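Clollia returns in February with a double-sized first issue

Skosen Comics will bring back its long-running supernatural adventure series Clollia in February, the publisher said. The new run opens with a double-sized issue that picks up the story two years after the heroine sealed the gates under the harbor city of Clenunville.

The original series ended after 88 issues. Back issues have been hard to find in print, and readers have been asking for a continuation ever since.

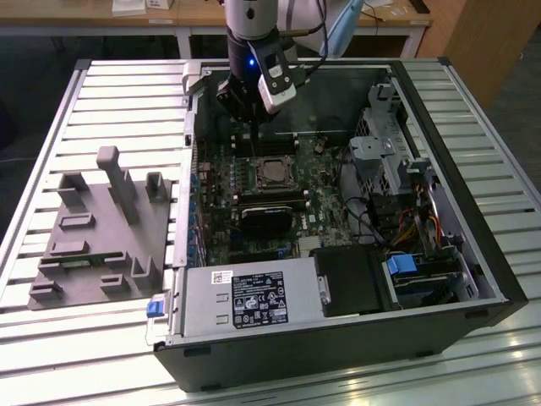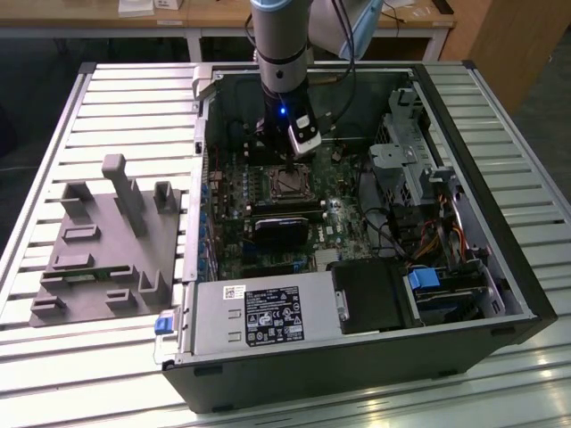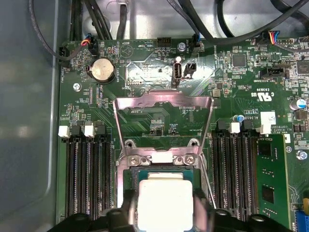
An open computer case, with a gripper over the motherboard in all three views.

The first issue finds Clollia living above a closed-down movie theater and working nights as a switchboard operator. She has given up her lantern and wants nothing more to do with the dead. Then every phone line in Clenunville starts ringing at the same hour, and each caller gives the name of someone who drowned before the gates were closed.

According to the publisher's summary, the opening storyline runs six issues and sends Clollia back below the harbor, where she finds that one of the gates was never fully shut. The trouble is traced to Vieira, the former ferryman who was last seen in the closing pages of the original series. Vieira says he has been holding the gate from the other side and cannot hold it much longer. Clollia has good reason not to believe him.

Vieira will appear in every issue of the first storyline and will have a backup feature of his own in issue 2. The eight-page backup tells how he came to run the ferry and why he quit. Skosen said further backup stories will follow if there is room, but it has not promised one in each issue.

The publisher described the new series as a direct continuation. Events from the original run still count, including the flood and the loss of the lighthouse. A two-page recap at the front of the first issue covers what new readers need to know, and a map of Clenunville will be printed on the inside back cover. The map shows the city as it stands after the flood, with the lower market under water and the old tram line ending at the hill.

Some things have changed. The lettering for ghost dialogue, which was printed in pale gray in the original and drew complaints from readers who found it hard to make out, will now be in solid white on dark balloons. The letters page is also coming back, with the first batch of reader mail to run in issue 3. Letters may be sent by regular mail or through the form on the publisher's website, and writers should say if they do not want their names printed.

Skosen will publish the series monthly. The first issue will have two covers. The standard cover shows Clollia on the theater roof with a telephone receiver in her hand and the harbor behind her. The second cover has Vieira's ferry with no one aboard, and will be offered to stores in the same quantity and at the same price as the standard one. No other variants are planned for the first storyline.

For readers who missed the original, Skosen will also release a paperback collecting the first 13 issues. It goes on sale the same month as the new series and includes the short story in which Clollia first finds the lantern, which had been left out of earlier collections. The pages have been recolored where the original files were lost, and the covers are gathered at the back of the book. A second volume is in preparation, with no release month set.

Both the new issue and the paperback can be ordered now through comic shops. A digital edition of the first issue will go on sale the same day as the print edition, at noon, and the paperback will follow in digital form one month later. Stores that want the counter display, a cardboard model of the Clenunville lighthouse, need to request it along with their first order.

Skosen has posted the first five pages of the new issue on its website, without lettering. The finished pages will be added once the issue has gone to the printer.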